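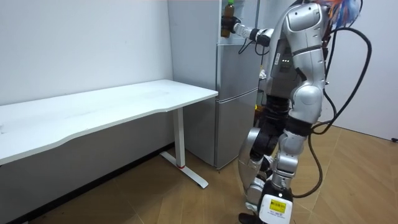 What is a tea break for?

Stopping. The tea is there so that you have something to hold while you do it.

I have believed this since my first job, in the rates office at Codham, where the tea break was at half past ten and again at a quarter past three and you could have set a ship's clock by either. A trolley came round. It had one bad wheel and could be heard from the far end of the corridor, which gave everyone time to finish a sentence and put the lid back on the correction fluid. Then we stopped, for 10 minutes, all of us, including the man upstairs who signed things. The tea was dreadful. It had been made some time earlier by a method I never enquired into, and it tasted of urn.

I mention the quality because people who now write about tea at work seem to think quality was the problem. My present employer, a firm I shall call Grudo because that is its name and they have had plenty of chances to change it, gave up on breaks years ago and went in for refreshment. We have a refreshment offer. There are nine sorts of tea in a wooden rack, one of them called Simiyu Sunrise, described on the packet as "bright, with a long finish". There is a tap that gives boiling water on demand and another that gives water with bubbles in. You may help yourself at any time, and so there is no time at which anyone does. What you see instead is people walking quickly to the rack, dunking a bag for as long as they can bear to be away, and walking quickly back again with the thing still dripping.

I timed my own visit last week. Fifty seconds, and I spent ten of them looking for the bin.

The argument for the new way is freedom, and I can feel the pull of it. Why should a grown adult wait until half past ten to be thirsty? Some people don't like tea, or company, or stopping. The trolley took no interest in any of them, and there was a woman in my section who dreaded it for years, having once been asked about her holiday and never found a way to bring the subject to a close. I accept all that. Fixed breaks are bossy. They were invented by people who would have preferred no breaks whatever and had been talked down to two.

But a bossy break has one thing to be said for it, and it is that you didn't have to ask. A break you may take whenever you like has to be chosen, every time, in front of everybody, and by about the third day you have noticed who chooses it and who doesn't, and they've noticed you. I have watched quite senior people carry a laptop, open, to the kettle. I have done it myself. I wasn't reading anything on it. It was more in the nature of a visa.

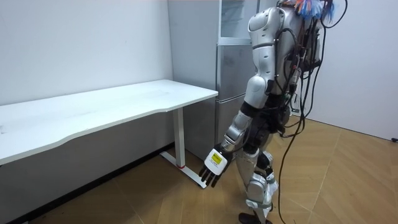 Then there is the matter of the policy. The trolley had no policy, unless you count the rule about not taking two biscuits, which was enforced by eyebrow. Grudo's kitchen is governed by a document of 577 words, pinned beside the sink, and I have read it more often than I've read most novels. It covers oat milk. It covers the labelling of soup. It has a paragraph on "mindful pausing" that manages to recommend a pause without saying how long one might be or when, and it ends by directing us to Tumik.

Tumik is an app. It sits on your phone and tells you to take a break, with a noise like a small gong in a wet field. You get points for obeying. I currently have 1,040 points, nearly all of them earned by pressing "I'm pausing!" with my thumb while carrying on typing with the other hand. At 3,000 I am entitled to a mug.

I don't blame the people who bought it. Somebody had plainly observed that the staff no longer stopped, and was worried, and went out with a budget to see what could be done. What could be done was to spend a fair amount of money on a gong, when the old arrangement had cost a trolley, an urn and the wages of the person pushing it. She, I should add, knew everyone in the building by name and most of their operations. I'm told her post was removed because it was hard to say what it achieved.

My proposal is modest and will be ignored. Twice a day, at a stated time, everything stops. Lights may stay on. There's no need for the tea to be good, and I would go further and say it should be slightly bad, as good tea only leads to conversation about tea. Those who don't want it may have something cold from a bottle and stand there with that. Nobody gets a point. Anyone who wants to go and sit in their car with the radio on should be left to it, and that would have saved the woman in my section a good deal of grief.

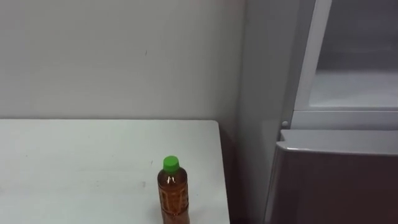

Cold option: one bottle, green cap.

I put this to my manager on Monday, in writing, and she replied within the minute to say she loved it and would I like to grab some time to talk it through. We have found a slot. It's in August, at half past ten, and there's a note on the invitation saying to bring your own drink.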